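Teaching the arms to put pens away
Posted by Violeta Daza, 2021-01-26

Pick a task so dull that you'd be embarrassed to explain it at dinner. Ours is felt-tip markers into a mesh cup. You will do it 300 times by remote control, and you will develop opinions about markers.

Before you start, home both leader arms and check that the Lirkora recorder is writing to the big drive. Set the cup down first, then scatter the markers. Leave the caps on.

Take the first marker with whichever arm is closer. Grip it high on the barrel, with plenty of pen below the fingers, and bring it over the cup at whatever angle your wrist likes. Straighten it late.

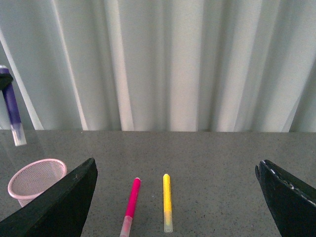
Go slowly, but keep going. If you stop in midair to think, the policy learns to stop in midair too, and it does so without the thinking. Missed the rim? Back off a little, try again and keep the take. We threw out our clumsy episodes at first and got a robot that had no idea what to do after a miss -- it just kept posting pens into the table.

Let go only when the cap is well below the rim. Open the fingers, lift straight up, then move sideways. Sideways first and the cup comes along for the ride.

Stop after 40 episodes and get a coffee. Episode 41 is where you start showing off. Between takes, change the layout by hand and vary which color goes in first, or you'll train an expert in one color. 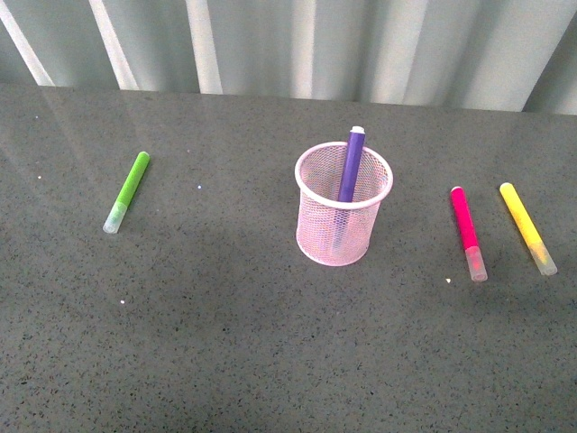
Lionel Courtois: We did 248 of these at Kukwood and always went left to right. Guess what ours does now. Would you re-record the lot, or mix in a fresh batch with the order shuffled?

Mix first. Re-recording is for February.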